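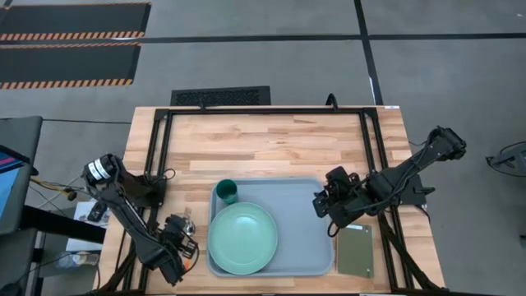
Monday, November

Tray task, second bench. Continuing the comparison of full-length demos against the ones where we only record the hard parts. Kapoor is the baseline policy (all full-length). Larkach is the same network and same training recipe, but half of its data is short correction clips that start just before the point where Kapoor usually goes wrong.

Data as of this morning: 808 full demos on disk, 104 correction clips. I held back part of the full set so that both policies train on the same number of frames, not the same number of episodes. Last week's comparison matched episodes and I don't trust it, because a correction clip is so much shorter that Larkach was getting a lot less data than the table made it look.

Task is unchanged. Plate and cup get set on the tray, with the cup at the back beside the plate. The start layout is varied by hand from the printed list. Success is both items on the tray, cup upright, plate flat, both grippers open and clear of the rim. Plate resting on the rim is a fail even if it stays put. I had been scoring that loosely and went back over the older sheets to fix it.

Before running:
Re-zeroed both arms. Left elbow read a little off compared with the value in the log, right was fine.
Checked the gripper cable loops. The right one hangs low enough to touch the tray rim when the wrist rolls over. Retied it shorter, then had to let some out again because it was pulling at full extension. Leaving it for now.
Camera exposure locked. The green cup goes very dark if auto exposure is on and I suspect some of the early demos have this problem.

Runs, morning block: Kapoor first, then Larkach, same start layouts in the same order. Checkpoint for both is the last one saved.

Kapoor does the plate well. It comes in from the left, gets the edge, and lowers it onto the tray without much hesitation. The trouble is still the cup. With the plate already down there isn't much room at the back corner and the gripper tends to come in too low, touch the plate, and push it. After the plate has moved the policy looks lost. It hovers, closes on nothing, opens, and repeats that until the time limit. We have almost no demos where the plate is out of place halfway through, so I don't think this is surprising.

Larkach makes the same kind of contact about as often, going by eye. What differs is what it does next. It backs the arm up, waits a moment, and comes in again higher. The second try often works. That matches the correction clips closely, down to the short pause, which I think is just the operator letting go of the leader arm to reposition.

One new failure with Larkach: it sometimes does the back-up motion when nothing has gone wrong. It had the cup in a good grip over the tray and retreated anyway. Possibly because every correction clip starts near the tray with the gripper close to the cup, so being there at all looks like the start of a correction. If so, the fix is to add clips that start in the same place and just finish the job normally.

Stopped the Larkach block after 4 layouts to move the notebook. It was lying too near the right rails and the right gripper passes right over it on approach. It hasn't been in that spot during any of the training demos. Restarted the block from the first layout so the comparison is clean. The stopped runs are marked void in the sheet — do not count them.

Afternoon: tried the Jendow chunking setting on the Larkach weights, no retraining. Motion is smoother and the pause before the second try is gone, but so is some of the retry itself. It commits to longer chunks and by the time it looks again the plate has already moved. Went back to the old setting. Could be worth training with Jendow from the start, but that changes two things at once and I want the data question settled first.

Training runs are at 1000 epochs for both. Loss curves are flat well before that. I don't see a reason to go longer, and the earlier checkpoints behaved about the same when I spot checked them.

Not sure yet:
Whether the gain is from the corrections themselves or just from having more frames near the cup. Needs a control where the extra frames are cut from ordinary demos, same region, no recovery in them.
Whether the pause can be trimmed from the clips without hurting anything. Easy to test.
Whether any of this carries over to the bench at Fodthorpe. Their tray has a higher rim and their cameras sit lower.

Next:
Record normal-finish clips from the near-tray start.
Build the control set and start training overnight.
Find the early demos with auto exposure on and flag them.
Longer right cable, or reroute it along the outside of the wrist.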